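Projektbericht: Einrichtung und Pflege der Greifzelle im Praktikumsraum

Als wir die Zelle Varnitlow im September übernommen haben, lief sie eigentlich schon, nur eben nicht so, dass man ihr gern den Rücken zugedreht hätte. Ward Maes, der uns das ganze Semester mit viel Geduld begleitet hat, gab uns das alte Wartungsheft in die Hand und meinte, wir sollten erst einmal lesen und dann schrauben. Das haben wir -- fast -- so gemacht.

2.1 Arbeitsfläche und Greifer

Den größten Teil der ersten Wochen haben wir mit der Kamera am Handgelenk und der Schneidematte verbracht. Die Matte ist für uns Unterlage und Maßstab zugleich: An den weißen Linien lesen wir ab, ob sich die Kamera gegenüber der letzten Einrichtung verdreht hat. Vor jeder Messreihe fahren wir deshalb die Kontrollposition an und speichern ein Bild, auf dem das Raster und die Fingerspitze des Greifers zusammen zu sehen sind.

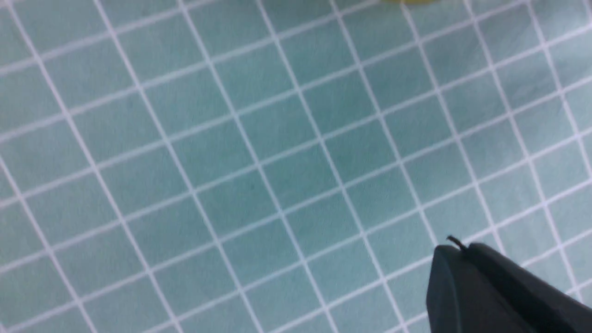 2.2 Kabel und Halterung

Beim Durchsehen solcher Kontrollbilder sind wir auf das kurze schwarze Drähtchen aufmerksam geworden, das oben am Greifer herausschaut und in einem kleinen Haken endet. Im Wartungsheft steht dazu leider kein Wort, und so haben wir es als offenen Punkt eingetragen und vorerst in Ruhe gelassen. Die Schrauben der Kamerahalterung prüfen wir jetzt jeden Donnerstag, bevor die Gruppe Prateck den Raum braucht.

2.3 Probelauf

Für den Probelauf haben wir 957 Greifzyklen gefahren, davon 914 ohne Eingriff von Hand. Nach jeweils 100 Zyklen wurde angehalten und die Kontrollposition neu aufgenommen, was viel Zeit gekostet hat, uns aber beim Auswerten sehr geholfen hat. Die Protokolle liegen im Ordner Kidden, die offenen Punkte stehen auf der letzten Seite des Wartungshefts.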